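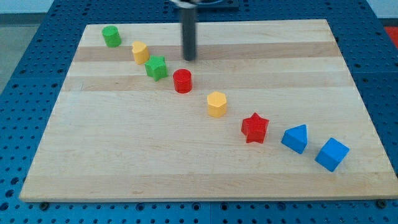 Kyu-ri Kang wrote to me that she does not see why anyone should pay for loose shape blocks when a shape sorter has the same blocks and also a box to put them in. Her two children had a sorter, they posted the shapes through the holes for one winter, and then the whole thing went to a cousin. She asked me if the Stulten set is something different or only a sorter without its box.

I have thought about this question more than it probably deserves, and this review is in large part my reply to her. I bought the Stulten blocks in August, in the toy shop Nekance, and we have used them at home almost every day from that time. I have one daughter, who was three and a half when we started, and on most afternoons also my neighbour's son, who is a little younger. I paid with my own money.

What you get

The blocks are sold in a cotton bag with a string. They are plastic, in red, yellow, green and blue, and the shapes are the ones you would expect: cylinder, star, heart, hexagon, triangle and so on. The same shape comes in more than one colour. I did not think about this in the shop, but it is the main reason why I would choose this set over a sorter. In the sorter my sister had, the star was always yellow and the heart was always red, so a child could learn "yellow" and never need to look at the points. Here there is a red star and a green star, a red cylinder and a green cylinder. When I say to my daughter "give me the star", she must ask me which one, and when I say "give me the green one" she must ask again. She finds this very funny. We can do it for a long time.

There is also a leaflet with ideas for games. It is translated into many languages and the English text is not so good (I am allowed to say this, I think, as English is not my language either). One game is called "Make the shape family to sleep". We never understood the rules, so we made our own.

The guarantee is 365 days, which I mention for the sake of completeness. I can't imagine what would have to happen for me to use it.

How they feel

They are light, but they are not so light that they fall when a child breathes near them. The edges of the prisms are clear and straight, and the corners are rounded enough that I have stepped on the hexagon with a bare foot and only said one bad word. The star is another matter. Do not step on the star.

The surface is smooth, with a small shine on the tops. Fingerprints show on the red ones, more than on the yellow ones. If you look very closely you find small marks from the moulding, for example a thin ring near the rim on the cylinder. I noticed this and I was a little disappointed, because for this price I hoped for a cleaner finish. My daughter noticed it also, and she put her fingernail in the ring and turned it round and round, so for her it was an advantage.

The heart stands well on its flat side. The triangular block can lie on one of its long faces, and then it is a roof, or a tent, or a piece of cheese. The cylinders roll if you put them on their sides, and under our sofa there is a place where they all want to go.

What to put them on

I want to write a few words about this, as the leaflet says nothing and it made a big difference for us. In the beginning we played on the carpet. This does not work well. The blocks stand crooked and the star falls on its back, and the child becomes angry with the star.

Then we tried a tray, but it had a pattern with lemons and it was too much to look at. What works best is a plain wooden board, the pale kind glued from strips, which many people already have for cutting bread. The colours are very clear on it and the board shows where the game ends. Also, and this I did not plan, the strips are useful. They make lines. You can ask a child to put one block on each strip, or to walk the heart along the dark strip without leaving it. My daughter decided that the darker strips are rivers, and only the cylinders can swim.

Stulten sells its own play board for these blocks. I looked at it in Nekance and did not buy it. It was not a bad board, but it was the price of a good kitchen board and you can't cut bread on it afterwards, because it has a printed road.

The games we really play

Rows. We put the blocks in a line, and then one person closes her eyes and the other changes two of them. With the same shape in different colours this is harder than it sounds. I lose often, and I do not lose on purpose.

Shop. The blocks are goods and the buttons from my sewing box are money. The hearts are always the most expensive. The neighbour's son does not accept to sell his blocks, so the shop has a difficult economy.

Drawing round. You put the block on paper and go round it with a pencil. The hexagon and the triangle are easy for small hands. The star is difficult, as the pencil gets lost in the inner corners, and for some weeks all our stars looked like potatoes. By the autumn they had points. I kept one sheet from each month and I am glad that I did.

Stamps. You can press the blocks in play dough, and the prints are sharp. Wash them after, with warm water and a soft brush, or the dough becomes hard in the small corners of the star and you will need a toothpick. I needed a toothpick.

Towers we do not build so much. It is possible, the hexagon on the cylinder stands nicely, but the star is a poor floor for anything. If your child mostly wants to build high, take ordinary cubes. I would say the same to anyone who asks me for a present for a boy or girl who likes to knock things down.

Compared with others

Before I decided, I borrowed a wooden set from Ilir Vlachou, made by Hodžić. It is a beautiful set, heavy, with thick paint, and it smells like a real toy. It has 177 pieces. For a school this is maybe a good number. In our flat it was a catastrophe: the children poured all of it on the floor, looked at it, and left to do something else, and I was picking up small wooden arches for the rest of the evening. With the Stulten bag we take out a few, we play, and they are back in the bag before dinner.

I also looked at the foam shapes which they sell at the big store in Plirville. They cost almost nothing. They are good in the bath. My neighbour's son bit a piece out of the square on the first day, so I would not give them to children who still put things in the mouth.

So, to answer Kyu-ri Kang: yes, it is in some way a sorter without the box. But the box was the part which my daughter finished with first. When a child knows which hole is for the star, the box has no more questions for her. Without the box the blocks can be anything, and you can make the game more difficult when she grows – first only colour, then only shape, then "the one which is green but not round". If your children had no interest in the blocks themselves, only in pushing them through the holes, then I think you should save your money, and I say this without any bad feeling towards the blocks.

What I do not like

The bag. The string came out of its channel in the second week and I have put it back with a safety pin four times. The cotton is also thin.

The blue and the green are not easy to tell apart in the evening, when we have only the small lamp on. In daylight there is no problem at all. I have read in other reviews that for people who do not see colours well the red and green can be a difficulty, and I believe it, but I could not test this.

You can't buy single blocks. When the hearts are lost you must live without hearts or buy a full set again. I asked in the shop and the lady was very kind, but the answer was no.

And the price is high for plastic. I waited for the summer sale and got 10 per cent less. I do not think I would pay the full price, or maybe I would, but with a small pain.

For which age

The package says from two years. At two I think they will mostly be carried from one room to another, which is also a use. From three the games with two rules begin to work. I don't know yet when it stops. My daughter is past four now, and last week she lined up all the stars on the bread board and explained to me that they were waiting for a bus, and that I should stand at the end of the queue.

My mark: four from five. I take one away for the bag and the single blocks.

Comments

Fiona Urquhart
We have the same set and the string came out of ours too. I sewed a button on and now it closes with a loop. Much better. Agree about the star and bare feet!

Hertta Sjöberg
Do the cylinders fit inside a normal mug? I ask as my son puts everything in mugs and then I can't get it out.

Reply from the author
I went to the kitchen and tried. In our mugs yes, with space for the fingers on both sides. In an espresso cup it sits on the top like a hat.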